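What the second arm cost us

I said in June that I would write up how the money went, and a few people have asked since, so I went back through the spreadsheet. It covers the two-arm bench we run at Storwood, from the first quote to the point where I stopped adding rows.

We started with one arm. The original plan had a single arm, a fixed clamp on the table and a gripper from Crabtree. That plan was cheap and it fit the budget we had. It lasted until Haf Gwynne asked how we were going to pass a part from one hand to another with only one hand. We had written "handover tasks" in the proposal ourselves, so there was no arguing with her.

The second arm was easy to price. Same model, same supplier, a small discount for a repeat order. What I got wrong was everything that comes with it. I had assumed doubling the arm line would nearly cover it. The extras came to around 22 percent of the whole budget, and I had set aside 5.

The extras, in the order they hit us:

Grippers. Crabtree had changed the flange on the newer ones, so we either bought a matched pair or had an adapter made. We got a quote for the adapter from Vurkska and it was less than a new gripper, but the lead time was long and it added length at the wrist. We bought the pair. The old gripper is in a drawer and I still have it listed as an asset.

Brackets. Each wrist needed one, and I had budgeted for none. I thought we could print them. We printed three, didn't like how much they flexed, and paid to have them made in metal.

Cables. Buy spares when you buy the gripper. The short cable from gripper to wrist is not expensive, but shipping it alone cost more than the cable did, and we paid that twice.

Table. We needed a wider one. Two arms that can reach each other can also reach the edge of a small table very quickly. Hostano sold us a plain white top and delivered it to the wrong building, which cost us a morning and no money.

Power. The room had enough outlets but they were all on the same circuit. Geum-ok Lim caught this before I did and got the electrician booked under the building budget instead of ours. I owe her for that.

Time is the part I find hardest to put in a spreadsheet. Setting up one arm took us a few days. Getting two of them to agree on where the table is took 74 hours of logged work, and I don't think we logged all of it. If you have to pay for those hours from the same pot, put them in as a line of their own. Ours came from a different pot, so the total I gave in the spring looked better than it should have.

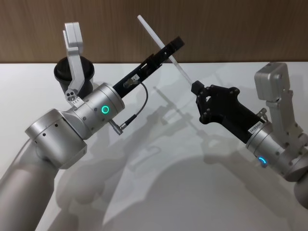

Test objects were the one place we came in under. I had put in money for a proper set, with cases, and we have barely touched it. Most of what we practice on is cheap and can be replaced the same day. If I were doing the budget again I would move nearly all of that line over to spares.

The other change I'd make is to ask for both arms at the start, even if the second one arrives later. Going back for more money halfway through meant a new form, a new set of quotes and a wait of 5 weeks while the first arm sat bolted to a table we already knew was too small. The second request was approved without a single question — I could have asked the first time.

Service contracts I am still undecided on. The supplier wants a yearly fee per arm and we have not needed a visit yet. Haf thinks we should take it for one arm and swap parts if we have to. I'm not sure the terms allow that. I have the contract printed out and will read it properly before the renewal date.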